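Forty demos later

March 10, 2022

My forearms hurt and I've been talking to a robot arm all evening, so I guess the hobby is going well!

For anyone who missed the last post, I finally got the Tavari arm talking to the little leader arm I built over December. You hold the small one, you move it around, and the big one copies you. It's the same idea as tracing paper. Every run gets saved, and later the software chews through the whole pile and (fingers crossed) comes up with something that can do the job without me hanging on to the other end.

The job is putting a block in a basket. I know. My neighbor has a toddler who can do it while eating a cracker. But I wanted a task where I could tell at a glance whether it went right, and I already had the blocks.

I started out teaching by hand, which means you grab the real arm and push it through the motion yourself. I liked it a lot for the first few minutes. You can feel where the joints get stiff, and there's no lag. The trouble is that your own hands end up all over the wrist camera view, and the software is perfectly happy to learn that a big pink thumb shows up right before every grasp. I threw out 5 runs before I caught on. So it's remote control from here on, with me sitting off to the side where the camera can't see me.

Driving it remotely is its own kind of weird. The first night I watched the arm directly and kept overshooting, since I had no feel for depth from my chair. Then I switched to watching only the wrist view on the laptop and got a lot smoother, plus it keeps me fair: if I can't find the block in that view, the robot can't either. My times came down too, once I quit fussing with tiny corrections in midair. Slow and steady on the way in, then squeeze, then a good high lift before you go anywhere near the rim. That high lift matters. I kept cutting the corner early on, and I have a bunch of demos where the block clips the basket and gets knocked out of the fingers.

I did keep a couple of the clumsy ones on purpose, the ones where I missed and went back for a second try. The folks on the Dirkex forum go back and forth about this. Some want every demo perfect, and some say the arm needs to see what getting out of trouble looks like. I'm leaning toward the second bunch, mostly because perfect isn't on the menu with me driving.

So that's 40 good runs in the bag, and Zindwood (my poor old desktop, don't ask about the name) is grinding away at them tonight. If it flops I'll record more and move stuff around between runs, which I was pretty lazy about this time.

Starting positions are the next thing I want to mess with. Up to now I've mostly given myself easy ones, with the block out in the open and room on every side for the fingers. The yellow foamy one sitting right up against the bottom of the woven basket is a much meaner start, and I want a whole batch like that, coming in at different angles. The grid on the green tablecloth is handy for this, because I can shift the block over a square and go again without getting out a ruler. I'll post the results once Zindwood cools off. 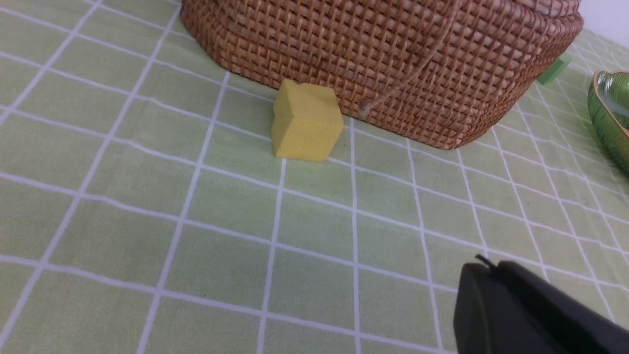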